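3.2 The room we worked in

I spent most of October in a rented room at Hirnbridge, and I got oddly fond of how people furnish a place they only half live in. 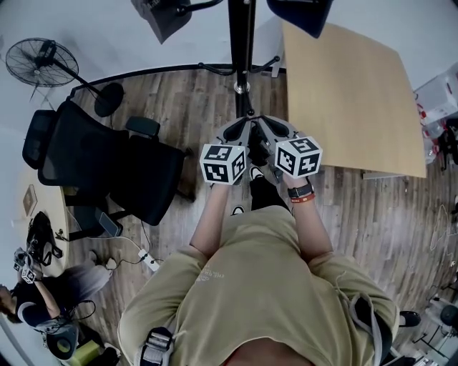 Figure 4. Office chairs, a pedestal fan and a power strip on the plank floor, with a round table at the far left.

My question was a plain one – what ends up on the floor, and why does it stay there? Across the 83 rooms in our survey, cables were the usual answer, and Figure 4 has its share of them, trailing over the planks from the power strip. There's a phone down there too, near the chairs. I like the small framed picture on the round table, the kind of homey touch I noted in just 8 of the other rooms. Fans went by the wall nearly everywhere, so I coded them as furniture (see Section 4).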